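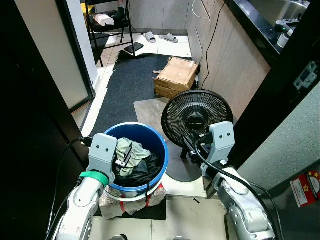
October, evening, second week as team lead

Got in at 7:30 to have the room to myself before the one-on-ones. I had put them off since Selina Moser handed the team over to me, and Engelbert asked again yesterday when they would start. So I did three today, half an hour each, in the small meeting room by the stairs.

Chae-won first. She came with a written list, two pages, and we got through half of it. Most of it was about the shift swap sheet. People write their names in, then somebody crosses them out, and she finds out the night before that she is on. She has missed her evening class three times this fall. I said I would lock the sheet at noon the day before and that any change after that has to come through me. She asked if that would also apply to Engelbert. I said yes. I will have to tell him tomorrow.

Remo was harder. He said everything was fine, and then he said it again. I asked what he would change if he could change one thing and he looked at the clock. After a long quiet stretch he told me he had applied for the opening at the Rireck office in the summer and never got an answer, not even a no. I didn't know about it. Selina's notes don't mention it. I wrote to personnel at lunch and asked for a proper reply to him by the end of the month. I should have asked him whether he still wants to go. I will do that next time.

Regula Wieser last. She has been at Frei longer than anyone on the floor and has seen 2 reorganizations and more team leads than I wanted to hear about. She was polite. She said the last survey had 71 questions and she filled in every one, and she has still not seen a result. I looked it up afterward. 227 people answered it across both sites, and the summary has been sitting in a shared folder that our team can't open. I asked Engelbert for permission to print the pages that cover us. He said he would check with Rurnimham first.

Skipped lunch apart from an apple, which was a mistake. By three I was short with the supplier on the phone and had to call back and apologize.

Things I said I would do:
Lock the swap sheet, starting with the next schedule.
Reply for Remo.
Survey pages for the board by the coffee machine.
Ask if the quiet room can be used for breaks again.

I talked too much in the first meeting, less in the second. With Regula I mostly took notes, and she said more than the other two together. Next round I want to leave my laptop outside. Chae-won kept glancing at it, and I kept glancing at it too.

Engelbert wants a team dinner at Brustivico before the holidays. Remo won't come if it is in the evening, and Chae-won has class. I suggested a late lunch on work time. He didn't say no. He wants a price per head from me, so I have to call them in the morning.

Home at 6:40. Soup, then a walk as far as the bridge. Bed early.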